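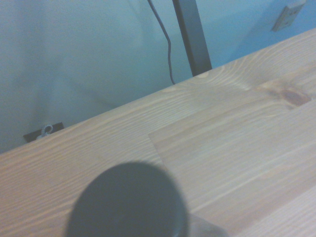 Jevcombe Shared Workshop
Minutes of the members' meeting, Monday, July 6, 2020

Chair: Steinar Þrastardóttir
Minutes: Skarphéðinn Ketilsson
Present: 27 members, which is enough for a vote.

1. Minutes of the previous meeting
They were read and approved. One correction: the word "varnish" in point 4 must be "oil".

2. The pine tabletop
Steinar reminded the members that the top is made of pine boards joined together and that its surface has never been decided. The question was moved from one meeting to the next since winter. Three proposals were discussed.

a) Hard oil from Palumbo. It can be repaired in one place without sanding the whole top. Several members like that it keeps the grain easy to see.
b) Water-based lacquer from Prurnirent. It is stronger against coffee and glue, but a deep scratch means that all must be sanded again.
c) Leave the wood as it is and use a loose cover when somebody works with glue.

One member asked if the pine will become yellow in the course of years. Skarphéðinn answered that it will become darker with any of the three, and that the members should expect this. Another member was worried about the smell of oil in the room during evening courses. It was agreed that the work will be done when there are no courses.

Vote: proposal a) received the majority. The sanding will be done by hand, along the grain, first with paper 120 and then 180.

3. Costs
The oil, paper and cloths may cost up to 200 euros. The account has 1,014 euros after the rent is paid. The amount was approved. Skarphéðinn buys the materials and brings the receipts to the next meeting.

4. The wall behind the table
It was proposed to paint the wall white. After a short discussion the members decided to keep the pale blue-gray color for this year.

5. Storage boxes
The offer from Jukport for new boxes is 76 euros. Members wished to know the inside measures before they decide. Steinar will write to the firm.

6. Other matters
Oily cloths must be laid flat outside to dry and never put in the bin. A note about it will be hung by the door.

The next meeting is in August. Steinar will send the day by e-mail.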